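Déchiqueteuse Trolex à coupe croisée : quatre mois d'utilisation à la maison

Par Fatima Shehu
Publié le 23 mai 2026

Note : 3,5 sur 5

J'ai acheté cette déchiqueteuse en janvier, au moment de vider les cartons de mon père. Il gardait tout : relevés bancaires, feuilles de paie, contrats d'assurance résiliés depuis longtemps, garanties d'appareils que plus personne ne possède. La mairie prend le papier dans le bac jaune, mais je ne voulais pas y mettre des pages avec son numéro de sécurité sociale et ses signatures.

Je l'ai payée 219 euros chez Badawi, en magasin. Le modèle moins cher de la marque Inorgate était aussi en rayon, mais il coupe en bandes, et avec un peu de patience une bande se lit encore. La Trolex fait une coupe croisée. Les morceaux sont petits, de la taille d'un confetti un peu long, et je n'ai jamais réussi à y relire plus de deux ou trois lettres.

Installation

Il n'y a presque rien à faire. Le bloc de coupe se pose sur la corbeille, on branche, on met l'interrupteur sur Auto. Le câble est court. Chez moi il arrive à peine à la prise derrière le bureau et j'ai fini par acheter une rallonge. La notice tient sur une feuille pliée en accordéon, la partie en français est correcte à part un paragraphe sur la lubrification que j'ai dû relire dans la version anglaise.

L'appareil est lourd pour sa taille. Les roulettes passent bien sur le carrelage, beaucoup moins bien sur un tapis.

À l'usage

Le fabricant annonce dix feuilles à la fois. Avec du papier ordinaire, j'en mets sept et je m'arrête là. À huit, le moteur ralentit et le bruit change. À dix, il se bloque une fois sur deux. Les vieux relevés de mon père sont imprimés sur un papier fin, et pour ceux-là on peut monter à neuf sans difficulté.

Les agrafes passent. Les trombones passent aussi d'après la notice, mais je les retire, par habitude et parce qu'ils resservent. Les enveloppes à fenêtre sont acceptées, avec un défaut : le plastique de la fenêtre a tendance à s'enrouler autour des lames. J'ai dû le retirer deux fois à la pince à épiler, appareil débranché.
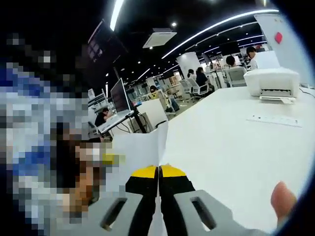 Le papier froissé demande un peu plus d'attention. La fente est étroite et une feuille qui arrive de travers ou avec un coin replié se présente en double épaisseur d'un côté. La machine l'avale quand même, mais elle tire en biais et finit parfois par caler. Je lisse les feuilles à la main sur le bord du bureau avant de les passer. C'est long quand on a un carton entier devant soi.

En cas de bourrage, il faut basculer l'interrupteur sur Rev. La feuille ressort à moitié mâchée, on la retourne et on recommence par l'autre bout. Cela a toujours fonctionné, sauf avec une brochure plastifiée que je n'aurais pas dû mettre.

Le moteur chauffe. La notice parle de huit minutes de marche continue, puis d'une pause. Chez moi, le voyant rouge s'allume un peu avant, et il faut ensuite attendre une bonne demi-heure pour que l'appareil reparte. Pour deux ou trois courriers par semaine, aucune importance. Pour vider des cartons, c'est pénible. J'ai pris l'habitude de trier pendant les pauses, et le travail m'a occupée cinq week-ends.

Bruit

Le bruit est de 60 décibels selon l'emballage. Je n'ai pas de quoi vérifier. On peut tenir une conversation dans la pièce en parlant un peu plus fort, mais je ne m'en servirais pas le soir en appartement. Le son est grave, assez régulier – il rappelle un moulin à café qui tournerait lentement.

Corbeille et entretien

La corbeille se remplit vite, plus vite que je ne le pensais. Elle a une petite vitre sur l'avant, utile en théorie, sauf que les confettis s'accumulent au centre et que le niveau paraît toujours plus bas qu'il ne l'est. Quand on soulève le bloc de coupe, il en tombe partout. Je le fais maintenant au-dessus d'un vieux drap.

Pour l'huile, la marque vend ses propres feuilles lubrifiantes. J'utilise celles de Prerkotum, moins chères, une toutes les deux corbeilles. Je n'ai pas vu de différence avec les deux feuilles d'origine fournies dans la boîte.

À noter que les confettis ne sont pas acceptés dans le bac de tri de ma commune, ils sont trop petits. Une partie est allée au compost, en mélange avec les tontes, le reste dans des sacs pour une voisine qui s'en sert pour emballer de la vaisselle.

Service après-vente

En mars, le capteur de la fente est resté bloqué et la machine tournait à vide. J'ai écrit au fabricant et j'ai eu une réponse en 48 heures : passer un pinceau sec dans la fente, côté gauche. C'était de la poussière de papier. Le problème n'est pas revenu.

Points positifs : coupe fine, agrafes acceptées, marche arrière efficace, réponse rapide du fabricant.

Points négatifs : câble trop court, surchauffe, capacité annoncée trop optimiste, corbeille salissante.

Je la garde pour le courrier courant. Si vous avez une cave entière à vider, demandez d'abord le prix d'une destruction au poids chez un professionnel.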